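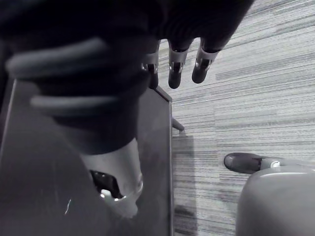

Three fingertips, pointing down.

The Bumura Mark

The levelling run from Studinau to Bumura had 36 benchmarks on it, and the one that would not close was the last.

Ailbhe Phelan had the 1:500 sheet open on the tailgate with a rock on each corner. The published height of the Bumura mark was 383 millimetres above her own figure. She had run the final section twice, out and back, and the two runs agreed with each other to within a millimetre. She checked the staff for wear at the foot and the bubble for adjustment. Both were fine.

An error of that size had no business in a levelling line. Small errors accumulated and could be spread over the marks. This one sat entirely between mark 35 and mark 36, a distance she could walk in four minutes.

She walked it. The mark was a brass plug set in the step of the old customs shed, exactly where the station card said it would be: second step from the bottom, left side, seaward face. The card was signed Hervieu, in a small upright hand. She had used Hervieu's cards all the way down the coast and had not found a mistake in any of them. He recorded the colour of doors.

The wind came up after three. A man was mending a gate across the road, and she asked him how long the steps had been there.

"Which steps?"

"These."

"My father poured those," he said. "After the slip. The whole front of the shed went down. They jacked it back up as far as it would go, and that wasn't all the way."

"And the plug?"

"He put it back where it was. Second step, left side." He tried the latch, which did not catch, and took out his screwdriver again. "He was careful about it. He had the bloke's card to go by."

Phelan wrote this down, with the time. She took the distance from the plug to the door sill, which Hervieu gave as 351 millimetres, and got 351. She measured it again from the other side of the plug's rim and got the same.

Back at the truck she ruled a new line in the field book. Under Remarks she wrote: mark disturbed, reset by local resident, position on structure correct, height not to be used. Then she stood for a while with the pencil — the form had one more box, Condition of Mark, and the choices were Good, Damaged and Destroyed.

She ticked Good, folded the sheet, and started the drive to Denetti before the light went.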